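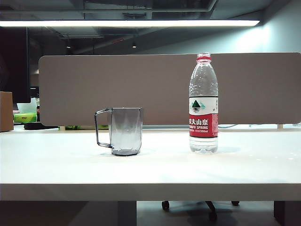
Clear plastic mug at my desk – grayish walls and a stale smell
2 min read

Nataša Dumitrescu
I keep a clear plastic mug on my white desk and fill it from a 550ml Nongfu Spring bottle. The walls have a faint gray tint and there is a stale smell near the bottom. Dish soap does not help. What should I use?

Borislav Kolev
White vinegar and warm water, half and half. Leave it for 38 minutes, then rinse twice. Get a soft brush into the corner where the handle joins.
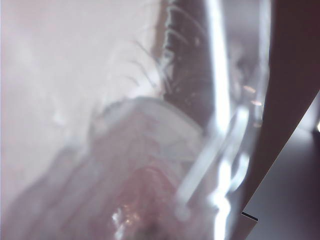
Can I use baking soda on clear plastic?
Use it as a thin paste with a soft cloth. Scouring pads leave fine scratches and the mug will look worse.

Gollent
just buy a new one, they're cheap
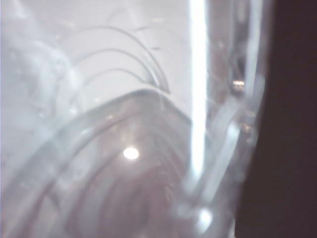
How long can an open bottle of water stay on a desk?
I finish mine the same day. If it has to sit, put the cap on and keep it out of the sun – a warm bottle tastes of plastic.

Related
Removing a sticky label from a bottle
Water rings on a white desktop
Fabric desk partitions: getting dust off
Glass or plastic for the office?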